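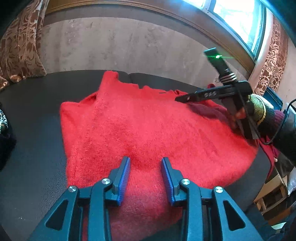 Bright red with darker flecks, and lovely and fuzzy with it.

Giden Wreath Ring and Ribbon Kit
By Chrysoula Sfakianakis, April

I have made more door wreaths than my hallway can hold, and the Giden ring is the one I keep going back to! It's a 306 mm double wire ring with four cross bars, so there's always somewhere close by to twist your ribbon on (my old single ring let everything slide down to the bottom, and I spent half my evenings pushing it back up).

The kit comes with the ring, a reel of wired hessian ribbon, a bundle of green ties and a folded pattern sheet from Katsaros. The sheet covers a full loop wreath and a looser, floppier one that I like even better. You'll get through roughly 600 cm of ribbon on the full version, more if you pull your loops long – and do pull them long, they look wonderful.

Start at the inner wire, push each loop up through the gap, give it half a twist and move along. Once you've gone all the way round, fluff it with your fingers and fill any thin patches. Silk flowers, dried orange slices, a big daft bow, anything goes on top.

The ring is coated, so it's fine in a porch. I wouldn't leave the hessian out in heavy rain, though. Mine faded a bit on the sunny side last summer and I rather liked it.

Spare reels come in natural, cream and moss. Item number 2280, stocked at our Grestirness shop and on the Stendosside market stall.

Page last updated in April

Sign up to our newsletter for new patterns and workshop dates.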